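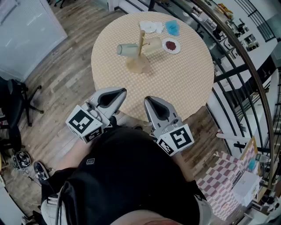
3.2 Objects and attention in the Nellari novels

What surprised us most in the Nellari books was how much readers remember of the small stuff! Of the 1378 reader reviews we coded, a striking share dwell on kitchens and meals, even when the chapter ends in a battle. Cairns reads such passages as rest stops, but we think they do more. A table with two cups hanging from a mug tree and a plate of beans (Figure 7) holds the kind of things Lindthorpe's narrator lingers on, and reviewers quote those lines back with real delight.

Figure 7. Mug tree with two cups, and a plate of beans, on a round table.

The pattern is strongest in the final volume, which we turn to next.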